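This site uses cookies to improve your visit. By continuing you accept our cookie policy.

Robot Learning, Unit 6: Learning from Hand-Held Demonstrations
Prepared by Csenge Kelemen, 18 November 2019

The Cotness study asked whether a grasping policy could be trained on demonstrations recorded by people in ordinary rooms, with no robot present. Operators gathered 339 demonstrations of picking items from clutter. 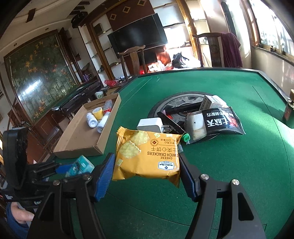

Two results should be noted. Policies trained in nine rooms transferred to a tenth more reliably than policies trained in one room with the same amount of data. Soft packaging remained the weak point - the policy often closed too early on it.

Students should read Stockdale's notes on action labels before the next lecture.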